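Print this page
Send by e-mail

Parcel Shelf Set-up Guide
Section 4 – Labeling the shelves

Revised 19/07/2021

This section is for the staff of the Devar collection point. Please read it before you put any label on a shelf. The shelves must be already assembled and standing level, as it is written in Section 3.

4.1 What you need

- shelf labels from the Itgate set, one for each place on the shelf
- a black marker with permanent ink
- a dry cloth
- the shelf plan of your room

The set contains 117 labels. Keep the ones you do not use in their bag, because sunlight makes the red color weak.

4.2 Writing the letters

1. Lay the label flat on a table.
2. Write one capital letter in the middle of the yellow panel. Use the letter which the shelf plan gives for this place.
3. Make the letter large. It should be readable from a distance of 2 meters.
4. Wait one minute before you touch the panel.

Note: Do not write on the red and white strip. The small text there is needed when you order new labels.

4.3 Putting the labels on the rail

1. Wipe the front rail and the clear holder with the dry cloth.
2. Begin at the left end of the shelf and go to the right, in the order of the alphabet.
3. Take the label by its two ends, with the arrow at the right side and pointing up. The arrow tells the customer that the parcel is on the shelf over the label, so it must never point down.
4. Hold the label against the front edge of the shelf and check its place before you fix it.

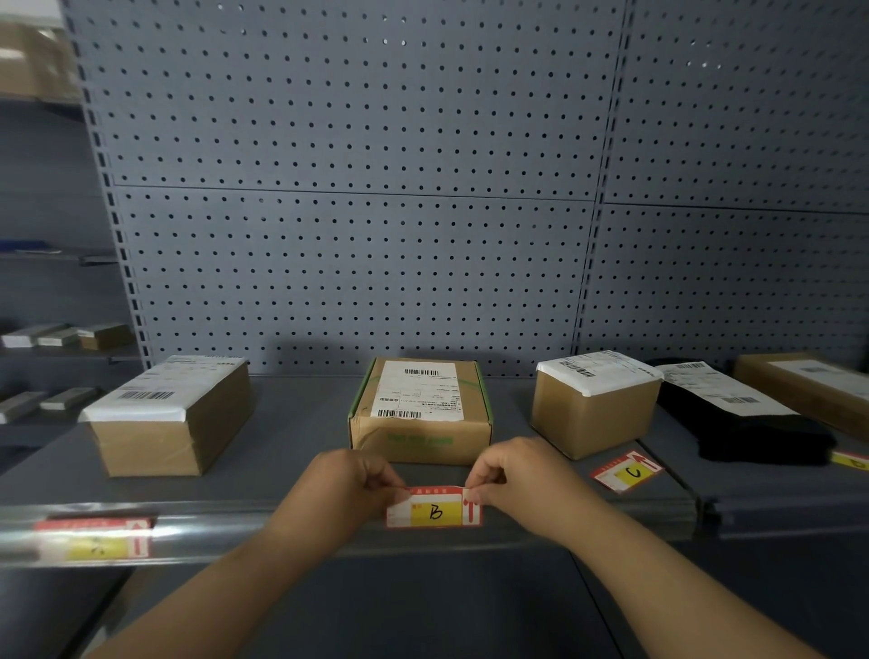
5. Push the lower edge of the label into the holder first, then press the upper edge in with your thumbs. Do not bend the label in the middle.
6. Slide it left or right until it is in line with its place on the plan.

You can do this work with parcels on the shelf. Only move them a little back from the edge, so that your hands have space.

Caution: The ends of the holder can be sharp where it was cut. If you must shorten a holder, smooth the end with fine sandpaper.

4.4 Placing the parcels

1. Put each parcel behind the label with its letter.
2. Turn the side with the shipping label up, so the barcode can be scanned without lifting the parcel.
3. Flat mailers may lie between boxes, but not under them – they are easily forgotten there.

Note: If a letter becomes pale, change the whole label. A letter written a second time over the old one is often difficult to read.

4.5 Ordering more labels

Labels and holders are ordered from Okeke with the form in the Esano folder. The article number for the holder is 475. Orders sent before the end of March come with the spring delivery.

Continue with Section 5 – Daily check of the shelves.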